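## 3. Importing your collection and setting up a pull list

Do section 2 first. If the Hemov server isn't running none of this works and you'll get a blank shelf.

Hemov reads plain CSV. Most of the other cataloging apps export it, Clillisa included, but Clillisa puts the issue number and the variant letter in the same column so see the note under step 4.

1. Back up your old database. Copy the whole folder, not just the .db file — covers live in a subfolder.
2. In the old app, export everything to one CSV. UTF-8. If it asks about "smart quotes" say no.
3. In Hemov go to Shelf > Import > From file. Pick the CSV. Wait for the preview.
4. Match the columns. Required ones are Series, Issue and Publisher. Everything else can be left on Skip and filled in later.
5. Check the first page of the preview. Annuals and one-shots are where it usually goes wrong.
6. Click Run import. Leave the tab open.

**Note:** For Clillisa files, tick "Split issue / variant" before you match anything. If you forget, 12B turns into an issue called 12B and sorts after issue 129. Fixable but tedious, one at a time.

**Note:** Series that restarted with a new number one need a volume year. No year and Hemov stacks all the number ones together as duplicates.

My own import was 2,762 issues and took most of a lunch break. Slow part is cover matching. You can turn that off (Import > Advanced > Skip covers) and run it overnight insted.

**Caution:** Do not hit Run import twice. There is no duplicate check during an import, only after. Second click = second copy of everything.

### 3.1 Cover matching

Covers come from the Stondley index. You need a free key, paste it in Settings > Sources. Limit is 180 lookups an hour on the free key, then it pauses and picks up again by itself. The progress bar doesn't move during a pause. Leave it alone.
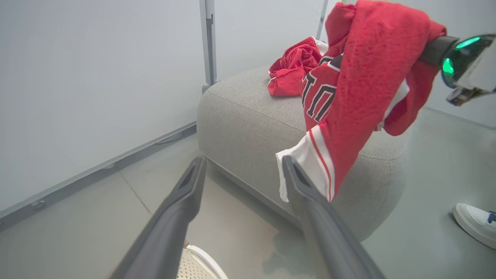 When matching is done, open Shelf > Unmatched. Small press and older black and white books end up there mostly. For each one:

1. Click the title.
2. Search by series name only. Leave the issue number out, the search is picky.
3. Choose the right volume, then Apply to series. Does the whole run at once.
4. Still nothing? Upload your own scan. JPG or PNG, portrait.

### 3.2 Pull list

1. Pull List > New. Give it a name (your shop's name is fine).
2. Add series with the + button. One-shots and minis drop off on their own after the last issue.
3. Set the refresh day. Default is Wednesday. Change it if your shop shelves on a different day.
4. Set how many copies. Default 1. Put 2 if you bag one and read one.
5. Save. Nothing is sent to the shop yet.

To send it, use Export > Email or print the sheet. The Gebremichael template prints smallest and fits on one page for a normal sized list. Long lists run over to a second page without a header, known bug.

**Caution:** Removing a series from the pull list does NOT cancel it with your store. Tell them. Most shops order months ahead and you may still owe for whats already on the way.

### 3.3 If something goes wrong

- Preview is all one column: file is using semicolons. Change the separator at the top of the preview page.
- Accents show up as junk: not UTF-8. Go back to step 2.
- Import stuck: give it 3 minutes with no change, then restart the server. It resumes from the last saved batch.
- Everything doubled: Shelf > Undo last import. Only works until you edit an issue.

Next: section 4, grading and storage boxes.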